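# Lighting and Wall Finish in Small Teaching Laboratories

Project report, second-year Building Studies
Submitted to the Department of Interior Environments, Hekmont College

## 1. Background

The teaching laboratories in the Mitura Building were fitted out at different times and by different contractors. Students who use them have complained for several years about glare on the benches and tired eyes toward the end of long sessions. The department asked our group to look into the matter as part of the spring design module and to report on whether changes to the lamps, the wall finishes or both would be worth the cost.

The project was limited to three rooms on the second floor, referred to in this report as Rooms A, B and C. All three are used for wet chemistry and sample preparation. None has an outside window, so daylight was left out of the study.

## 2. Aims

The group set out to answer two questions. The first was whether the light reaching the bench surface was even enough for fine work such as reading a burette or labeling small vials. The second was whether glossy wall finishes added to the glare that students had reported.

A third question, on the color temperature of the lamps, was dropped in the early weeks. The rooms hold a mix of old and replacement tubes, and it would not have been possible to separate the effect of color from the effect of age.

## 3. Method

Light levels were measured with a handheld meter at bench height. Each bench was marked with a grid of masking tape, and a reading was taken at every crossing point. The meter was placed flat and the person taking the reading stepped back before noting the value. Readings began at 6 p.m., after classes had ended, and the lamps were left on for at least half an hour beforehand.

In total the group recorded 633 readings across the three rooms. Of these, 17 were thrown out. Most of the rejected values came from one corner of Room B, where a lamp was flickering and the meter would not settle. The lamp was reported to the building office and has been replaced, but the corner was not measured again.

Glare was judged by means of a short questionnaire. A total of 44 students filled it in at the end of a normal laboratory session. They were asked to rate their comfort on a scale of one to 5 and to mark on a floor plan any place where a reflection had bothered them. Space was left for written remarks.

## 4. Earlier Work on White Interiors

White rooms have long been preferred for laboratory work. Spills show up at once, cleaning is easy to check, and pale surfaces return much of the light that falls on them, so fewer lamps are needed. A fully white interior with a large ceiling panel is a common starting point in current design drawings. Rounded corners between wall and ceiling are often added to avoid dust traps and to soften the line of shadow where two surfaces meet.

The difficulty lies in the finish. A matte white wall scatters light in all directions. A glossy one also sends back a soft mirror image of the lamp, and a person seated at a bench may have that image in view for hours. Some designers break up the white with a single area of natural material – wood, cork or linoleum – so that the eye has somewhere darker to rest. 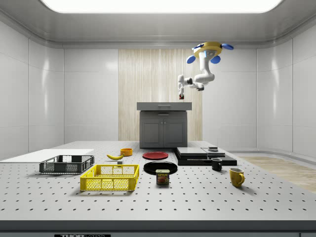
Sum-yee Yen wrote, in comments on our first draft, that this section made too much of wall finish and too little of the bench tops. In her view a shiny bench is the worse problem, as the user looks down at it for most of the session, and she asked that the two be kept apart in the results. The group accepted the point. Remarks about benches and remarks about walls were sorted again and are given separately in the next section.

## 5. Results

### 5.1 Evenness of light

Room A gave the most even readings. The lamps there run across the benches, and the values changed little from one end of a bench to the other. Room C was nearly as good, apart from the strip beside the fume hood, where the hood casing blocks one row of lamps.

Room B was clearly the weakest. The lamps run parallel to the benches and are set over the aisles, which means that the floor is better lit than the work. Students standing at the bench also cast their own shadow on it.

### 5.2 Glare from walls

Complaints about walls came almost entirely from Room C, which was repainted in a gloss finish. The marks on the floor plans form a tight group at the seats facing the long wall. Rooms A and B have an older eggshell paint and drew very few marks.

### 5.3 Glare from benches

Bench glare was reported in all three rooms, most often in Room A. The even lighting measured there does not protect against it – the lamps are bright, the resin tops are polished, and the reflection falls close to the place where notebooks are kept. Several students wrote that they turned their notebooks sideways to avoid it.

## 6. Costs

Two options were priced. Repainting the long wall of Room C in a matte, washable paint could be done during the winter break in December and would need no change to the services. A quotation was obtained from Ho, the firm that holds the present decorating contract, and is attached as Appendix 2.

Moving the lamps in Room B would be more disruptive. The ceiling grid would have to be opened and the room taken out of use for roughly 5 weeks. Jin-sol Seo prepared the schedule for this work, which is attached as Appendix 3. Clip-on diffusers from the Nanel range were considered for Room A, but the group was not able to borrow a sample and makes no claim about how well they would perform.

## 7. Recommendations

The group recommends that the long wall of Room C be repainted first. The lamps in Room B should be moved when the ceiling is next opened for other work. For Room A, a trial of diffusers over one bench is suggested before any larger order is placed.

## 8. Limits of the Study

The questionnaire was given out in the same month to all classes, but the classes were doing different tasks, and a student who reads fine scales will notice glare sooner than one who is weighing powders. The meter was checked against a second instrument at the start of the project only. Readings from the corner of Room B should be repeated with the new lamp in place, and the tape marks have been left on the benches for this purpose.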